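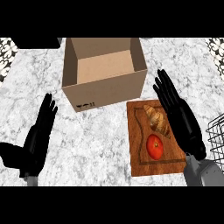 When should you swap to winter tyres? Once the mornings stay cold, so for most of us up here that means early November.

I had mine fitted at Rakitz last year, all four on the little hatchback, and Danilo Layug was ever so patient with my questions — I had 12 of them written down! 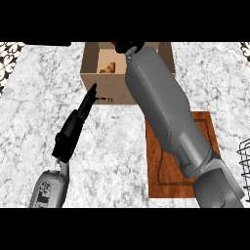
3 min read

Anyway, the bill came to £428 with balancing, and they kept my summer set in the back for me. Do ring ahead if you're coming over from Clistotlow, they get booked up terribly quickly once the first frost has been.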